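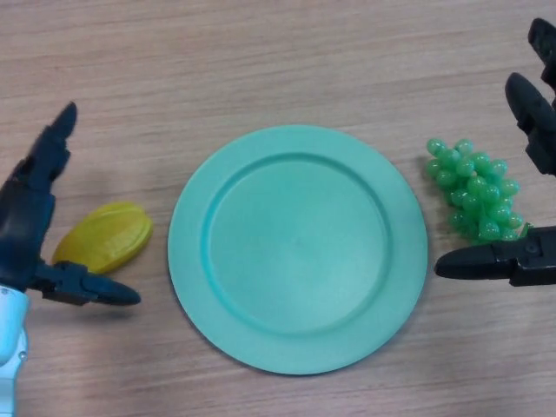 I have been suspicious of play food for a long time, and two months with a box of it in the house has only moved me a little.

My sister-in-law gave it to the kids. It came in a net bag inside a cardboard box, and the box said it would encourage healthy eating. I'd like to meet the person who checked that. My son will happily serve me a plastic bunch of grapes on a plastic plate, watch me pretend to eat the whole thing, and then refuse a real grape at dinner on the grounds that it is "too wet." My daughter is younger and will eat real grapes until you take them away, but she did that before the box arrived.

So let's leave the healthy eating claim where it is and talk about the stuff itself, which is what a couple of you asked about after I complained about the toy kitchen in November.

The grapes are good. I didn't want them to be. They're green, they're shiny, and from across the kitchen I have twice reached for them. The bunch is one piece, so there are no loose grapes rolling under the stove, and for me that settles most arguments about toy grapes. Dust gets down between them and you need an old toothbrush to get it out. I've done it once. I don't plan to make a habit of it.

Then there's the star fruit. Who asked for star fruit? We live in a town where the supermarket has one sometimes, next to the ginger, at a price that makes you put it back. Neither of my kids had ever seen one. The toy is a single yellow piece, long and ridged, and for the first week it was a banana, then a boat, then a phone. I told them it was a carambola and got the look I deserved. And since it's a slice, it doesn't show you the one thing people know about the fruit, at least not when it's lying on its side. You have to be told. I suspect whoever put the set together had room for one more yellow thing and had already used up the lemon.

I will admit that we did go and buy a real one afterwards. It tasted like a polite apple. My son had one bite, which is one more than I expected, so if the company wants to claim that as a victory they can have it.

The plate is the piece I'd pay money for. It didn't come with the fruit, it's from an Arkitz picnic set we've had for years - round, a sort of muted teal, with a wide flat rim and a ridge before the dip in the middle. That ridge matters more than you'd think. Small kids carry plates at an angle, and a flat one sheds its cargo before they reach the couch. On this one things mostly stay put. It has a smudge in the middle that I've stopped fighting. I have read that you can get marks out of plastic plates with baking soda paste, and I tried it, and I now have a plate with a smudge and a memory of baking soda.

It's also too big for the toy food, if you care about that. One bunch of grapes and one slice of fruit look lonely on it. The kids don't care at all. They set the plate in the middle of the table, put the fruit to either side, and decide what the customer is allowed to have. I'm usually allowed one item. There is a lot of waiting.

Storage is where I lose patience. The Orkberg catalog would like me to buy a little crate with a little label on it, and then another for the pans, and then a shelf for the crates. I looked it up and stopped at 165 dollars, which is a remarkable amount to spend on keeping plastic fruit off the floor. We use a shoebox. The shoebox has no lid because the lid is a tray now.

Julián Salcedo, who comments here under his own name like a brave man, wrote to say his family skipped play food completely and gave the kids an empty yogurt tub and some dried beans. He says they were just as happy. Maybe so, Julián, but I've seen what my daughter does with dried beans, and I would be picking them out of the couch until she left for college.

Would I buy the set? No. I'd buy the grapes if they sold them singly, and I'd buy another plate. Somebody in the comments last time mentioned that Prisier sells the pieces one at a time. I had a look, and they do, but there's a minimum order of 18, so you end up with a set anyway and another box that needs somewhere to live.

Next week I'm supposed to write about the wooden knife that came with it. It doesn't cut anything, including the things it's meant to.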